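4. Your first shift with the two-arm cell

Welcome to the fun part! By now the Zetadar cell is bolted down, the Fleretti controller is talking to both arms, and the bag-packing routine is loaded. What changes from here is the job of whoever used to stand at the packing bench. Lifting cans and bottles into bags all day becomes setting up, watching and stepping in, and most people who have made the switch find they have far more say in how the order goes out.

4.1 Before you start

1. Check that both bases are tight on the front rail.
2. Follow each purple cable by eye from the gripper bracket back to the base. It needs slack at every joint, but no loop should hang where an elbow can catch it.
3. Open a paper bag fully and stand it on the left side of the table, within easy reach of the left arm.
4. Set out the drinks for the order. Leave 44 mm between items, so the fingers can close without nudging the next one.
5. Select PACK > MIXED on the panel and set the speed to 10 percent.

Note: Mixed orders are where this cell shines. Cans, glass bottles, different heights — put them out together and let the arms sort out the reach.

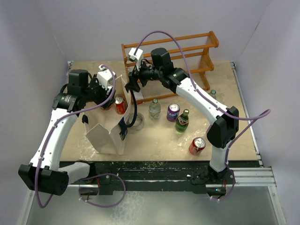

Do I still need a person at the cell once it is packing?

Plan on one trained operator for each cell, mainly to refill the table, swap bags and deal with anything that has fallen over.

4.2 Running the first order

6. Close the enclosure and press START.
7. Watch the first bag all the way through with one hand near STOP.
8. If an item tips, press HOLD, wait for the amber light, then stand it up again.
9. Raise the speed only after 10 clean bags in a row.

Caution: Never reach in while the light is green, even for a can that is right at the edge. Glass that has been dropped or squeezed goes in the breakage bin.

4.3 Sharing the work

Rotate operators every 200 bags. At the Eltis site the former bench packers wrote the rotation themselves, and they also picked the order in which items go into the bag — heavy things first, as they had always done by hand. Ask your own packers early. They know which bags tear!

Inspect the gripper pads after every 300 bags and write the result in the cell log.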